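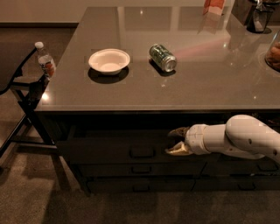
How do I get smears off a glossy dark worktop?

We moved in during January and the kitchen island has a dark, very shiny top. Every time I wipe it I get streaks, and they show up badly when the lights are on. I have tried washing-up liquid and a kitchen spray from Stavico. I don't know what the top is made of and the previous owners left no paperwork. What should I be using?
Silvana Quintana
February 20, 2018

Fergus Guthrie
Use less product and a drier cloth. Most streaks are cleaner that has been left behind. Put one small drop of washing-up liquid in about 800 ml of warm water, wring a microfibre cloth out hard and wipe in one direction. Go over it again with plain water, then dry it straight away with a second clean cloth. Wash the cloths without fabric softener, as it leaves a film.
Until you know what the material is, keep off vinegar, limescale remover and cream cleaners. Vinegar is fine on some tops but will dull marble, and creams can scratch a gloss finish. If you have old spray built up on it you may need to do the plain water part two or three times before it comes clear.
Look underneath the overhang with a torch too. Ours had a Drasov sticker with a number on it and the shop told us the rest over the phone.

donow300
glass cleaner works on mine but its granite, try a corner first

Carnegie190
Same as Fergus really. I use an old tea towel for the drying and it does the job. Do it in daylight if you can, you see the bits you missed.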